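From: Aksel Dalsgaard
To: Grotbridge Quilters list
Date: 21/06/2021
Subject: Re: [grotbridge-quilters] washing instructions for the guest bedding

Ketill, thanks for getting the discussion going. Answers under your points. I've trimmed the parts everybody has already read.

> On the bedding for the July retreat: last year we had 12 beds and the
> covers came back from the laundry stiff and a couple of them had
> bled. I would like one set of instructions we can tape inside the
> linen cupboard so it doesn't depend on who is on duty. Also, do we
> want to keep accepting printed comforters from members, or only
> pieced quilts? Hora says pieced only. I don't mind either way.
>
> Ketill Grímsdóttir

On the washing first. The stiffness was too much detergent, I'm fairly sure. The machines at the Plamari house are front loaders and they use very little water, so a full cap of powder never rinses out. Two level tablespoons of liquid is enough for one twin-size quilt. If it still feels stiff, run it again with nothing in the drawer.

Temperature should be 40 at the most for cotton and cold for anything with a dark red or navy in it. The two that bled were both red and white, and both went in with the towels at the hottest setting. Color catcher sheets help but I would not trust them with a new red fabric. Wash that one alone the first time.

For the cupboard door I suggest this:

- One quilt per load, two if they are crib size
- Liquid detergent, two level tablespoons, no softener
- Cold for reds and navies, 40 for the rest
- Slow spin
- Tumble on low for 32 minutes, then over the rail in the upstairs hall
- Do not fold until the seams are dry to the touch

The seams are where people get caught. The top of a quilt can feel dry while the batting along the binding is still damp, and then it sits in a closed cupboard for a week. We lost the Jankauskaitė sampler to mildew that way and I would like not to do that twice. If the weather is bad and the rail is full, leave them on the beds with the windows open.

Wool batting is a separate case. There are two wool ones in the house, both with a blue tag in the corner. Those don't get washed between guests. Air them and put a sheet under and over.

Now the printed comforters. I know Hora's view and I understand it, we are a quilting group and the beds are partly there to show what members make. But a printed comforter dries in half the time, nobody cries if coffee goes on it, and we have never had enough pieced quilts for every bed. I'd keep them for the back rooms and put the pieced ones in the front four. I put some of the seasonal bedding up on our linens page last week and I'm copying that entry in here for people who don't open links.
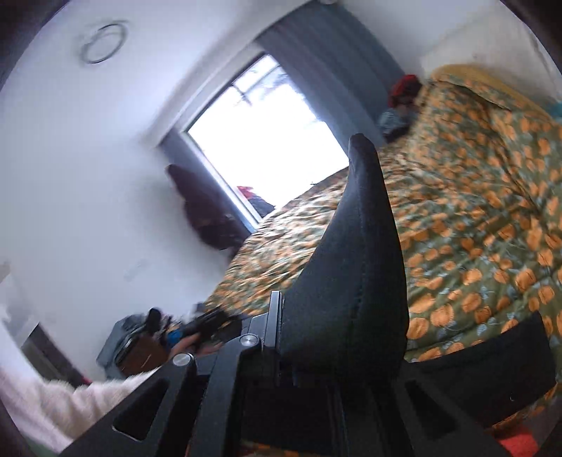 *Page last changed: Monday, 8:15 am*

**Green comforter, pumpkin print.** Orange pumpkins on green. Wash at 40, tumble low. Back rooms. Goes on in the fall, but fine as a spare at any time of year.

End of the pasted entry. The other entries are the same length, so you are not missing much.

On money, we have 833 left in the house fund. A commercial wash for everything would take a good part of that, and I would sooner spend it on batting. If people will each take one quilt home after the retreat and wash it to the list above, we don't need the laundry at all. Reply to me off list if you can take one, and say if your machine is a top loader with an agitator, as those are hard on hand quilting and I'd give you a printed one.

Ketill, could you check whether the upstairs rail was ever fixed? It was coming away from the wall at one end – the end by the bathroom – and three wet quilts would bring it down.

Aksel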